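Tedum mat folding notes

Hi! I'm Halina, and this is the readme for the folder of notes I keep on folding small mats and pads. I started it in March because I kept forgetting which fold I'd settled on, and then Razia Talpur asked for a copy, so now it has to make sense to somebody besides me. Sorry in advance for the file names.

What's in the folder

There are 447 short notes, one per fold, in a single text file called folds.txt. Each one says which mat I used, which way it was facing when I started, what fold I tried and how much I liked it. The liking part is just my opinion. Witold Kaczorowski thinks I'm way too hard on the thirds fold, and he may be right, but it's my file.

The folds are the half, the thirds, the quarter and the roll. The roll is my favorite for anything quilted - it doesn't fight back the way a quarter fold does once you get to the second crease.

About the fabric

Piping changes everything! A mat with a piped border has a stiffer edge than middle, so it's easy to pick up but it also wants to spring open at the corners. Ribbed or quilted fabric has its own ideas too. Fold along the ribs and it goes down nicely, fold across them and you get a fat, bouncy crease. 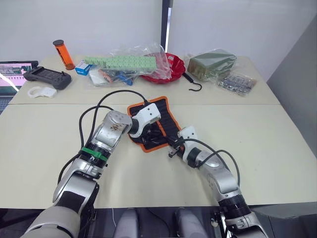
I flatten before I fold, always from the center out. If I start at an edge I just push the wrinkle over to the other side and have to chase it back. And when I'm working on two tables shoved together I try to keep the crease away from the seam, or I end up following the wrong line (see the notes marked "seam", there are more of them than I'd like).

Known problems

Two of the notes are duplicates and I haven't figured out which ones to delete. "Left" means my left, except in the early notes, where I switched sides of the table and didn't write it down. Anything marked "meh" was done late in the day.

Using it

Copy it, change it, send it to your aunt. If you add folds of your own, put your name at the end of the line so I know who to ask. Bronisława Rutkowska is adding a section on napkins, which will get its own file.

Last updated 2021-07-14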